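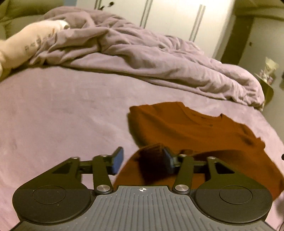
Blue-padded gripper fingers over a rust-orange T-shirt on a lavender bedsheet.

Budgeting for a Vida hand-held gripper: your questions

How much should we set aside for our first kit?
The Vida hand-held gripper is $956 before GST, and that covers the tool, one set of finger pads and the charger. Most people who ring us have forgotten freight, so do put a bit aside for that, especially if you're a fair way out of Pirkenness!

Is one gripper enough?
If you've got a single person folding and sorting clothes at home, one is plenty to get going. For a team, we'd gently suggest 2 grippers for every 4 people, so they can swap over for a cuppa and the gear keeps earning its keep.

What about spare pads?
Fabric work is kinder to pads than kitchen work, but they're still a consumable. Replacement pairs are $40 and fit the Drolasico arm fingers as well (handy if you're planning to buy the arm later on).

Can we hire before we buy?
You can, and we're always happy when people do. Our Bavov depot hires by the month, and your first month's hire comes off the purchase price.

When should we order?
If the money has to be spent by the end of June, please get your order in by April. Things get very busy here after that, and we'd hate to see you miss out.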